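Start | Tickets | Wissensbasis | Meine Vorgänge | Abmelden

Ticket 477
Betreff: Kartons gehen unten auf / Klappen stehen hoch, Deckel schließt nicht bündig
Kategorie: Verpackung, Material
Priorität: mittel (war hoch)
Status: in Beobachtung

Meldung
Seit der neuen Lieferung Faltkartons von Pralton Ärger beim Packen. Zwei Sachen, evtl. gleiche Ursache:
1) Boden gibt nach, sobald was Schweres drin ist. Klebeband löst sich an der Mittelnaht, erst am Rand, dann ganz.
2) Deckelklappen federn zurück. Man drückt sie zu, lässt los, stehen wieder. Zukleben geht nur zu zweit.
Betroffen bisher 27 Stück aus einem Bündel von 100. Alte Kartons (Donness) laufen ohne Probleme, davon aber nur noch Rest da. Bitte um schnelle Rückmeldung, Versand Wondska muss noch im Dezember raus.

Rückfrage Support
Welches Band? Wie lang über die Kante gezogen? Wo lagern die Kartons? Werden die Klappen vor dem Befüllen vorgeknickt?

Antwort Melder
Band: braunes von Krawczyk, gleiches wie immer. Länge unterschiedlich, jeder macht es bisschen anders. Lager: Palette am Rolltor, unterste Lage direkt auf dem Boden. Vorgeknickt: nein, war bei Donness nie nötig.

Log

08:10 Zehn Kartons aus dem neuen Bündel genommen, Boden geklebt wie üblich, ein Streifen. Beladen. Bei dreien hebt sich das Band nach kurzer Zeit. Immer vorne, da wo der Streifen um die Kante auf die Stirnseite geht. Auf der Stirnseite klebt teils nur ein Fingerbreit.

08:45 Pappe an der Naht mit trockenem Tuch abgewischt. Tuch grau. Also Papierstaub vom Zuschnitt, recht viel. Bei Donness-Karton Gegenprobe: fast nichts.

09:05 Abgewischt + Band länger runtergezogen (Handbreit). Hält. Gleich nochmal mit anderem Karton, hält auch.

09:30 Rolle gewechselt, falls alte Charge. Kein Unterschied. Band ist es nicht. Rolle zurück ins Regal, bitte keine Reklamation bei Krawczyk, hatte schon jemand angefangen das Formular auszufüllen.

10:15 Kartons vom Rolltor sind weicher als die von oben auf der Palette. Unterste Lage fühlt sich klamm an. Rest hochgestellt auf Gitterwagen, weg vom Tor. Unterste Lage aussortiert, nur noch als Füllmaterial nehmen, nicht zum Versenden!

11:00 Jetzt Klappen. Rillung bei Pralton flacher, sieht man im Streiflicht. Klappe biegt sich irgendwo, nur nicht in der Rille. Versuch: alle vier Klappen vor dem Packen einmal ganz nach außen umlegen, kurz mit der Hand über die Rille streichen, dann wieder hoch. Danach gehen sie deutlich leichter zu und bleiben fast liegen.

11:20 Gleiches ohne Nachstreichen: bringt weniger. Also nachstreichen, auch wenns nervt.

11:40 Reihenfolge beim Schließen war auch uneinheitlich. Innere (kurze) zuerst, dann die langen. Wer die langen zuerst macht, hat hinterher die kurzen obenauf und wundert sich.

13:05 Leerer Karton, Klappen offen:
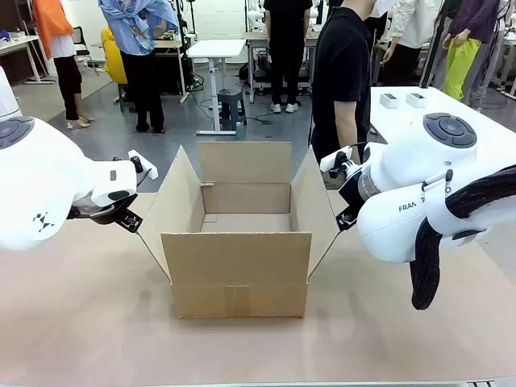 Karton auf dem Packtisch, Deckel offen, hintere Klappe hoch, Seitenklappen außen. Band vorn über der Mittelnaht.

13:20 Boden nochmal von unten angesehen bei den aussortierten: Naht klafft bei manchen, Klappen beim Aufrichten nicht auf Stoß gelegt. Vor dem Kleben zusammendrücken, dann erst Band. Steht so auch in der alten Packanweisung, hängt aber nirgends mehr.

13:50 Für schwere Sachen Boden ab sofort mit Kreuz kleben, also zweiter Streifen quer. Kostet Band, ist aber erstmal so. Leichte Ware ein Streifen reicht.

14:30 Probelauf mit ca. 30 Kartons, gewischt, vorgeknickt, Band länger. Einer auf, Boden. War aus der klammen Lage, lag noch dazwischen. Übrige ok.

Zwischenstand an Melder
- Naht kurz abwischen, trocken
- Bodenklappen auf Stoß, dann kleben
- Band mind. Handbreit auf beide Stirnseiten
- Deckelklappen vorher nach außen umlegen und Rille nachstreichen
- Kartons nicht am Tor lagern, nicht auf den Boden
- Priorität auf mittel gesetzt

Antwort Melder
Danke, klappt soweit. Das mit dem Abwischen vergisst man leicht, haben jetzt Tuch an den Tisch gebunden. Gibts Ersatz für die weiche Lage? Und können wir wieder Donness bekommen?

Support
Ersatz bei Pralton angefragt, Hinweis auf flache Rillung mitgeschickt, Antwort steht aus. Donness: Frage an Einkauf weitergeleitet. Restbestand bitte für Wondska zurücklegen. Ticket bleibt offen bis Rückmeldung Lieferant.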